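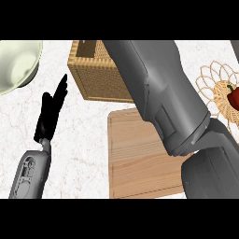 4.2 Setting Up a Custom Scorestreak Loadout

This section covers private matches and league lobbies in Tangen. Public playlists use the fixed loadout and ignore the settings below.

Before you start

You must be signed in to a Nundora account and hold the Host or Co-host role in the lobby. Guests can view the loadout screen but cannot save changes. Servers must be on the build dated 26/12/2022 or later. On older builds the Streak Rules tab is missing.

Creating the loadout

1. From the main menu, open Private Match and select your lobby.

2. Select Rules, then Streak Rules. The current values load from the server, which can take a few seconds.

3. Select New Set. Enter a name using letters, numbers and hyphens only.

4. Choose 3 streaks from the list. Streaks shown in gray are disabled on the selected map.

5. Set the score cost for each streak. The highest cost allowed is 2,000. Values above this are lowered to the limit when you save, and no warning is shown.

6. Set Carry Over to On or Off. With Carry Over on, a player keeps earned score after being eliminated. The default is Off.

7. Select Save, then Apply to Lobby.

Note: Saving a set does not apply it. If you leave the screen after Save, the lobby continues to use the previous set.

Note: Two streaks in the same set may have the same cost. When a player reaches that score, both are awarded, and the one higher in the list takes the first slot.

CAUTION: Do not apply a new set while a match is loading. Players who have already connected keep the old costs until the next map, and their results are marked invalid in league play.

Map limits

On Kata, air streaks are disabled indoors. A player who calls one in from inside the station loses the streak without a refund. On Futari, all streaks are available, but the spawn delay adds to the call-in time.

Sets made before the October update still load. Their costs are kept, but Carry Over is reset to Off and must be turned on again by hand.

Sharing a set

1. Open Streak Rules and highlight the set.

2. Select Export. A share code appears at the bottom of the screen.

3. Send the code to the other host, who enters it under Import.

An imported set is a copy. Later changes to the original are not passed on.

If the set does not appear after import, return to the main menu and open the lobby again. For error messages shown during export, see section 7.1.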